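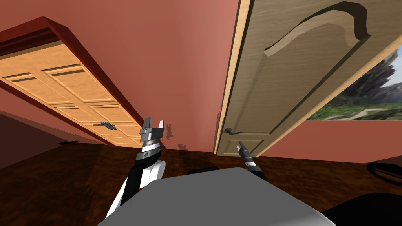 The Open Day at Stuline

My sister had booked the tickets and then gone down with a cold, so I took the bus up to the Stuline works by myself one afternoon in March, with her sandwiches as well as my own, and a leaflet that said MacKinnon Hall, door 12, wear sensible shoes. I had polished mine, which felt like the right thing to do for a robot.

I'd been expecting a great clanking thing on a platform. What they had was a row of chairs and a big screen, and on the screen a house that existed only inside the computer, where a two-armed robot they called Huleck was learning about doors. The young woman in charge told us it had been at the doors 593 times since breakfast, and she said it so fondly that you'd have thought it was her nephew taking his driving test.

It was a nice enough house, if you like pink walls, and I rather do. There was an orange door down at the far end of the hallway, shut, and a big pale one standing open nearer to hand, and a television on the wall, which set me wondering who in there would ever sit down and watch it.

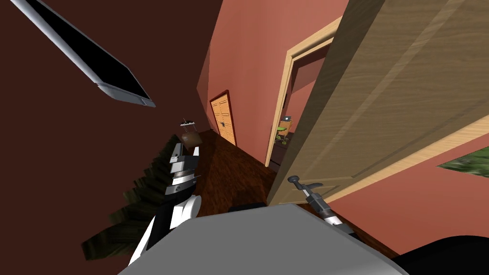
Questions from the chairs

We were allowed questions after the first half hour, and I will say that people were shy about it to begin with, as people are, until a man in a Corkar fleece asked about the electricity and then there was no stopping us. A little boy wanted to know if Huleck could do stairs. The young woman said stairs were next year's trouble, and he wrote that down very carefully on the back of his hand.

I had my own hand up for so long that I had to prop it with the other one.
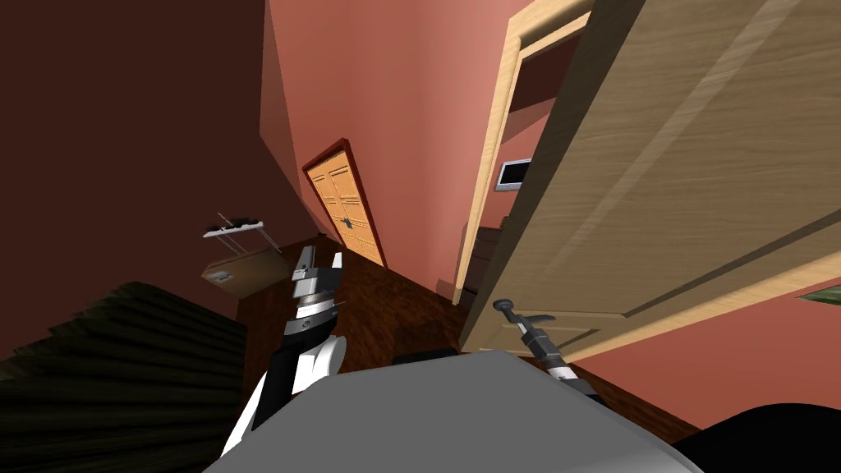 "How does it know which way a door opens?"

"It tries the handle and pays attention to what the door does back, and after enough doors it gets quite good at guessing."

Well, I thought that was lovely, and I told her so, and then I told her about the larder door at my grandmother's, which had to be lifted and leaned on and spoken to before it would let you at the jam. She listened to the whole of it, bless her, and asked whether the hinges were on the left. I couldn't for the life of me remember. I could see the jam perfectly well.

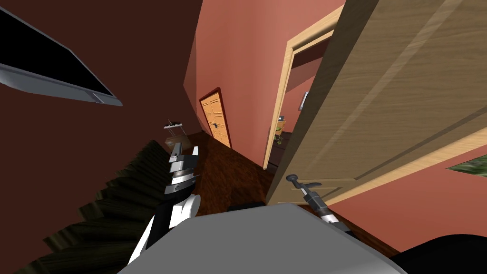

I was still worrying at it when they brought the tea round, and on the bus home too, all 3 miles of it, with my sister's sandwiches in my lap. She was up when I got in, sitting at the kitchen table in her dressing gown.

"On the right," she said, before I'd got my coat off. "And you lifted it with your foot."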